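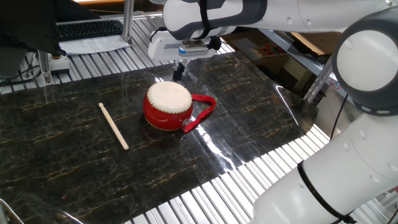

Práctica 2. Enseñanza por demostración: tarea del tambor

Asignatura: Programación de robots manipuladores
Noviembre de 2018

2.1 Objetivo

Registrar demostraciones de una tarea de contacto breve por dos vías, guiado manual y mando a distancia, y comparar las trayectorias obtenidas. La tarea consta de tres fases: coger la baqueta de la mesa, llevar la punta al parche y golpear.

2.2 Guiado manual

El brazo se pone en compensación de gravedad y el operador lo conduce sujetándolo por la muñeca. Se registran posiciones articulares y apertura de la pinza. El peso de la baqueta no se incluye en el modelo de carga. La orientación de la baqueta entre los dedos queda fijada en el agarre; un agarre oblicuo desplaza el punto de contacto respecto al eje de la herramienta, y ese desfase debe anotarse en cada episodio.
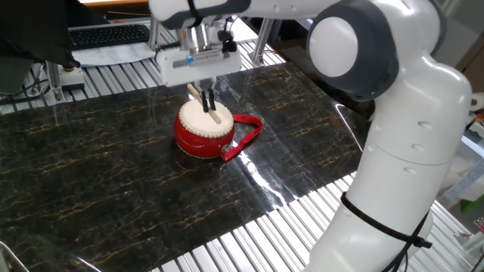 El contacto con el parche se detecta por el salto en el par estimado de las últimas articulaciones. El umbral se ajusta antes de la sesión y no se modifica entre episodios.

2.3 Mando a distancia

El operador maneja el dispositivo Oltik y el brazo reproduce el desplazamiento relativo. Cada grupo entrega 12 episodios por vía. El conjunto de referencia contiene 300, de los cuales 248 superaron el filtro de calidad. Se descartan los episodios con pérdida de agarre o con desplazamiento del tambor durante el golpe.
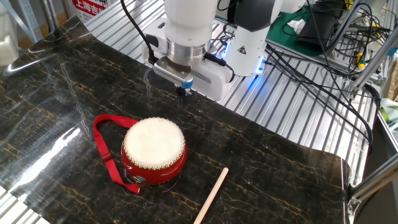

Texto: Ximena Farías
Revisión técnica: Fidel Zúñiga

2.4 Posición inicial

La posición de tambor y baqueta se varía entre episodios. Si el conjunto solo contiene una disposición, la política aprendida reproduce la trayectoria sin atender a la imagen. La correa forma parte de la observación y tampoco se coloca siempre igual.

2.5 Entrega

Ficheros de trayectoria, tabla de desfases y gráfica del par frente al tiempo para un episodio de cada vía.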